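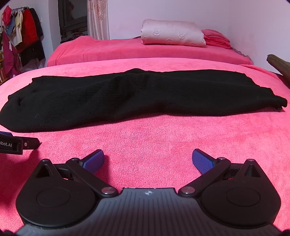
Why are some blankets so soft?

Run your hand across a cotton sheet and it feels flat and smooth. Now do the same with a plush blanket. Your fingers sink in a little, and the surface moves under them. The two feel different because of the way they are made.

What is plush?

Plush is a kind of cloth with a pile. A pile is a layer of short threads that stand up from the cloth, a bit like grass growing on a lawn. The flat part underneath is called the backing. It holds all the little threads in place. Velvet has a pile too, and so do most towels, but the threads on a towel are left as loops.

Many plush blankets are made from polyester. Polyester is a plastic. It is melted and pushed through tiny holes, a bit like water coming out of a shower head, and it cools into long, thin strands called fibres. The fibres are thinner than the hairs on your head. Thin fibres bend easily, so they feel soft. Thick ones are stiff and can feel scratchy – think of a doormat.

How the fuzz is made

At the Donon mill in Murnorlow, a knitting machine makes the cloth in one long piece. The machine called the Vasiliauskas is the oldest in the building and has 176 needles. When the cloth comes off, it goes through these steps:

Brushing. Rollers covered in fine wire pull the fibres up.
Shearing. A turning blade trims them to the same height, like a lawnmower.
Dyeing. The cloth is put in a bath of hot water and colour. Pink needs only a little red dye.
Drying and cutting. The cloth is dried, cut into blankets and hemmed.

Gunhild Bech works on the shearing machine. "If the blade is too low you get bald patches," she says. "If it is too high the blanket looks messy."

Why does it keep you warm?

A blanket does not make heat. Your body makes the heat, and the blanket slows it down as it tries to escape. Between the fibres there are lots of small pockets of air. Heat moves slowly through air that is kept still, so the warmth stays near you for longer.

A flattened blanket holds less air. Giving it a good shake helps the pile stand up again.

Try this: draw on a blanket

You need a plush blanket and one finger.

1. Spread the blanket out on a bed.
2. Stroke it all over in one direction.
3. Draw a line with your finger, going the other way.

The line looks darker or lighter than the rest. The colour has not changed. The fibres are leaning a different way, so the light bounces off them differently. Stroke the blanket flat again and your drawing will go.

Looking after a plush blanket

Wash it in cool water. Very hot water or a hot tumble dryer can make the tips of the fibres clump together, and then the blanket feels rough. Ileana Sandu, who tests blankets at Donon, says to leave out fabric softener as well, as it can coat the fibres.

Words to know

Backing: the flat part of the cloth under the pile.
Fibre: a very thin strand.
Pile: the threads that stand up from the cloth.
Shearing: trimming the pile so it is level.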